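Getgate bench: equipment plan and spare parts data
README, kept by Abrehet Gebreyes 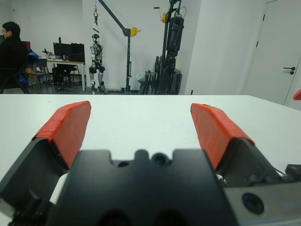
The files in this folder are used for planning what we buy for the gripper bench and when. They were started in September, after the second time we stopped work while waiting for finger pads. If you only want the order list, open orders.csv and ignore the rest.

What is in the folder

orders.csv: every item ordered for the bench, 278 rows, one row per item and delivery. A delivery that came in two parcels has two rows.
wear.csv: pad changes, with the date, the finger (left or right) and the reason for change.
quotes/: offers from suppliers as we received them, in PDF. Prices are without tax.
plan.ods: the budget for next year, one sheet per quarter.

Columns in orders.csv

item: short name, in lower case
supplier: Primorwood, Grastutetti, Rebane or other
price_unit: in euro, without tax and without transport
lead_days: working days from order to arrival at our door
class: wear, spare, capital
note: free text, mostly empty

"Wear" means the part is expected to be used up: pads, tape, cables that bend with the wrist. "Spare" is a part we hope not to need. "Capital" is anything that goes through the yearly request, for example a second arm or a new table. Please do not put a gripper under "spare" to avoid the yearly request. It was done once and the finance office found it.

How pads are counted

Both fingers get a new pad at the same time, also when only one is damaged. For this reason a change is always 2 pads in the stock, but it can be one row in wear.csv. The tape on the pads is bought by the roll and it is not followed per change. We keep 8 pads in the drawer. Below this level, order again from Rebane, whose lead time is 17 working days.

The colour of the pad is not a free choice. The vision settings were made with the red-orange ones, and a different colour means doing the calibration again, so count this time too when you compare a cheaper offer.

Known problems

Some early rows have the total price in price_unit. I corrected those I could find an invoice for. The others have "check" in the note.
Transport from Grastutetti was invoiced together for several orders and I could not divide it in a fair way. It is left out.
lead_days is empty when the item was collected in person.
The Primorwood offer for the larger table is no longer valid. We need to ask for a new one before the plan is sent.

Not included

Costs of the humanoid and its gantry are in a separate budget. Office furniture and monitors are also not here.

Changes

Write to Abrehet before you add a column. New rows can be added by anybody on the bench, at the end of the file, please not sorted.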